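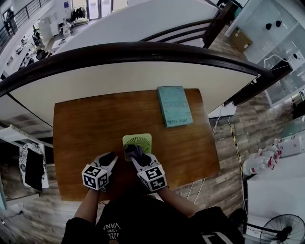

Should a streaming service release a drama one episode at a time or all at once? One at a time, in nearly every case, and with a fixed hour that people can remember.

I have watched serialized crime dramas for most of my adult life, a lot of them foreign and subtitled, and I have now seen the same kind of show handled both ways by the same service. Sellska put out the first season of Perron weekly. The second season arrived complete on a Monday in August. I liked both seasons. I remember the first one much better.

Perron is a police drama set mostly in a railway terminal. The first season has 14 episodes and one case. A commuter goes missing between two stops, and the transit officers spend the whole season finding out who saw what. It is slow in places. Episode five is almost entirely an interview with a ticket inspector, and if I had been able to skip to episode six I probably would have. I couldn't, so I spent a week thinking about the inspector, and when he came back near the end I knew his face and his story without needing a flashback.

The second season has a similar character, a woman who runs the left luggage counter. She matters a great deal to the ending. I watched eight hours of that season in two days and when she turned up again I had to pause and look up who she was. The writing was no worse. I had just gone through it too fast.

The usual argument for the full drop is that viewers are adults and should be allowed to decide. Anyone who wants a weekly show can watch one episode a week. This sounds fair, but it leaves out other people. My sister and I used to talk on the phone after each episode of the first season. With the second she was finished before I had started, and we had one short conversation about it that mostly consisted of her asking where I had gotten to. The discussion board I read had 1,828 posts on the final episode of season one. Season two had a single thread for everything, and it went quiet before the month was out.

We use cookies to remember your settings and to measure how this site is read. By continuing to browse you accept their use. Manage preferences | Accept

There is also what the full drop does to the shows themselves. Skernano, which Sellska released in one go last year, is a 12-episode thriller that feels like a film somebody stretched. Episodes stop wherever the clock runs out. One of them ends with a man parking a car. The writers knew the next part would start by itself in a few seconds, so they didn't bother to end the one before it. A weekly episode has to give you a reason to come back, and it also has to be worth sitting down for by itself. I think that second requirement is the one that gets lost.

I will grant the other side a few things. Some shows are built to be taken in one or two sittings, and a short limited series can lose its grip if it is spread over a month and a half. People who work odd shifts or have small children often save up episodes anyway. Weekly release also makes spoilers worse, at least for anyone who falls behind. And it can be used cynically, to keep people paying for another month. I have paid for that extra month myself, more than once, and I didn't enjoy noticing it.

The middle course, which Trokton used for its hospital drama, is to release the first two or three episodes together and then go weekly. I didn't expect to like it but I did. A pilot has too much work to do, and a second hour right away gives you a fair idea of what the show is going to be. After that one a week was plenty. What I don't like is the split season, where half arrives in spring and half in the fall. That combines the faults of both systems. You rush through the first half and forget it before the second.

Subtitled shows are a special case, and they get treated the worst. A drama will air weekly in its home country and then turn up here months later as a block, after the ending has been discussed everywhere. Translating on a weekly schedule costs money and I understand that. But roughly a week behind the original broadcast would be fine with me, and I suspect with most people who bother to look for these shows.

Sellska has said a third season of Perron is coming and has not said how it will be released. I would like it weekly, at nine in the evening, with the recap at the start kept short. I would even take another episode with the ticket inspector.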